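Paraschiva Pop on knobs, plates and the end of the cold lunch

Sunday, just after four. Kettle on, coats on the back of the door. Paraschiva Pop has given me an hour and is already using it to wipe down a table.

She looks after the shared kitchen at Trulton, the one upstairs. 70 people have a key to it. Until September it had a cooker with one good ring, a fridge that hummed, and a queue. Now it has a microwave, and I've been sent to find out why so many people wrote in to us about a microwave.

"Because they were eating cold rice," she says. "For years. You'd see them with the tub on their knees."

She doesn't sit down much. Most of what follows was said while she was moving.

The kitchen first. It was a store room, then a place where people left bicycles, then a kitchen in name. When she took it on there were three toasters, none with a plug. She threw out two and kept the third for reasons she says she can't defend. Walls painted white, tables white as well. People told her white was a mistake.

"White shows the dirt. Good. I want to see it. Brown table, you think it's clean, you put your bread on it, you've got last week's soup on your bread."

She's particular about gaps. Anything that stands next to a wall collects crumbs down the side, she says, and then you've got visitors. She keeps a long thin brush for it, from a shop in Fotham that sold her the wrong one first.

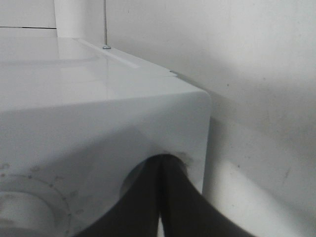 And it's the corners that get people, she says, they wipe the middle in a big circle and go home happy. She does the edges first and then the middle, always, her mother did it the same way in a kitchen a quarter the size. "You do the middle first, you never get to the edges. The bus comes."

On to the choosing. She'd gone round the shops with a list. Everything had a screen. Everything had a pad with twenty pictures on it, a fish, a potato, a cup with steam. One of them played a tune when it was done and wouldn't stop till you opened it.

"I said to the boy, have you got one with knobs. He looked at me like I asked for a horse."

She wanted knobs because of who uses the room. Some don't read English yet. Some don't see well. Her friend Ene has bad hands and can't manage those flat pads, she presses and presses and nothing happens, then she presses again and it's set for an hour. A knob you can feel. You turn it, it turns. One for how strong, one for how long, and a button for the door.

"That's a machine. The rest is a telephone."

Did people need showing? Some. She did it in turns after work, small groups, a bowl of soup each. Strength first, then time. Stir halfway. Most of them had it in a minute and stayed for the soup.

There were rules pinned up to begin with, a whole page. She took them down after a week. Too many and nobody read past the second one. Now she just tells people. Put a lid on it or a plate over it. No foil. No spoon left in. If it spits, wipe it now, while it's soft, because tomorrow you will need a knife and I will need to speak to you.

I ask about plates and this turns out to be the real subject. 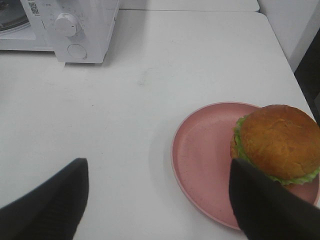
"Plates, I could talk all night." The cupboard used to be a graveyard, odd saucers, things with gold rims that somebody's aunt had died and left. Gold rims are no good, they spark. She went through the lot with a cardboard box at her feet. Anything with metal on it, out. Anything cracked, out. Anything that got hotter than the food did, out, and she tested that one by one with a cup of water beside each. A minute, then a finger on the rim.

What was left was a short stack that didn't match. She likes that they don't match. People have favourites now, she says, there's been an actual argument over a bowl.

And a rim matters. Not a deep one. Flat plates are for restaurants. "You carry a flat plate with beans on it across a room with children in, then come and tell me about flat."

Where does the thing live, I ask, because I've seen kitchens where it's up on top of the fridge and you take your hot soup down past your own face. She makes a noise. At her last place, over in Amatton, it was exactly that. A woman scalded her wrist. So here it went on the table, at the back, with clear space in front of it so you can open the door, take the plate out and set it straight down. No walking about with it.

"People want to fill that space. Every day somebody puts something. A bag, a loaf, their post. I move it. They put it back, I move it again. I've got more patience than they have got post."

She measured the table before she bought anything. Drew the footprint on newspaper, laid the newspaper down, left it there for days to see if it annoyed anyone. It annoyed one man. She moved it over a bit and he was fine.

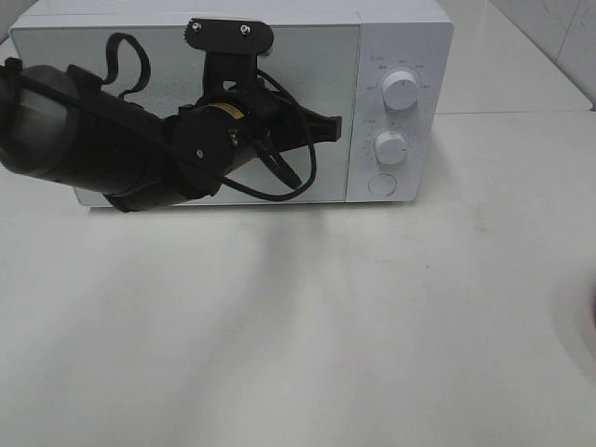 Two knobs and a door button, the microwave at the back of the table.

Money. She doesn't mind saying. The whole room was done for 3422, paint and tables and shelves and the lot, against the 3000 she'd been promised. The difference came from a cake sale and then another cake sale. She has opinions on the second one, which was mostly flapjack.

I say it sounds like a lot of work for a hot lunch. Wrong thing to say. She puts the cloth down for the first time.

"You have a hot lunch every day?"

Mostly, I say.

"So you don't know." She picks the cloth up again. When you eat cold you eat fast, she says, and on your own, and you go back out. When you have to wait three minutes for something you stand there. The next person stands there too. What've you got, oh that smells nice, what is it. That was what she wanted from it really. The waiting. There are 21 recipes now on the inside of the cupboard door, handwritten, and all of them came from people standing about for their dinner. I copied out one for potatoes with dill and have lost it already, sorry.

She's proudest of the porridge. Nobody made breakfast there before. Now there's an early lot, in before seven, very quiet, big bowls so it doesn't boil over. She learnt the big bowls thing the hard way and spent a morning with a toothpick.

Cleaning it, then, since readers always ask. Bowl of water, slice of lemon, few minutes on full, leave the door shut a while after. Then wipe, and the muck comes off with a plain cloth. Nothing from a spray bottle inside. For the outside, warm water with a drop of washing up liquid and dry it after or you get streaks. Round the knobs use a cotton bud, that's where fingers go. She doesn't hold with vinegar. Smells like a chip shop for two days, and then everyone wants chips and there arent any. 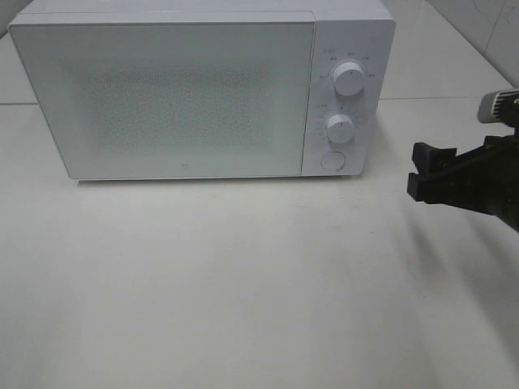
Ene, who has come in for her tea and been listening by the sink, wants it known that vinegar is perfectly all right if you open the window, that she's used it at home all her life, and that lemons cost money. Paraschiva says lemons are cheap if you use the old ones. Ene says there are no old ones because people put them in their water. This goes on for a while. I drink my tea.

What's next, I manage eventually. A second one, maybe, for the busy half hour, though she's not sure where, and she'd want the same kind with the same knobs so nobody has to learn it twice. A better shelf for the lids, which at the moment slide. A clock people can see from the door. Ene wants a proper bread knife. Paraschiva says there was a proper bread knife.

It's nearly five. Somebody's at the door with a covered dish, wanting to know if they're too early. They're not. She waves them through and moves my notebook off the table.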